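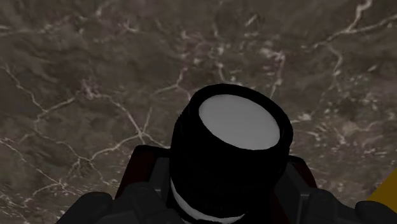 November
By Auður Gunnlaugsson

The Ueda Library will reopen its reading hall this winter after a renovation lasting 16 months. Martin Fuster, the library's director of buildings, spoke with this newsletter about the choices behind the project. The first, he said, concerned the surfaces that readers touch every day. "We looked at plain stone and at patterned stone," he said. Brown marble with white veins that branch and fork in every direction was among the kinds discussed, and Mr. Fuster favored it. "A pattern like that is forgiving -- small marks do not draw the eye."

The hall will seat some 597 readers at long shared tables. Four smaller rooms along the north wall are set aside for group study and may be reserved at the front desk.

Asked about noise, Mr. Fuster said that complaints had shaped much of the plan. "Our readers told us plainly that the old floor was too loud," he said. "We listened, and we replaced it."

Opening hours will also change. The hall will open at 8 a.m., an hour earlier than before, and the local history collection will return to the ground floor. Readers holding current cards do not need to renew them.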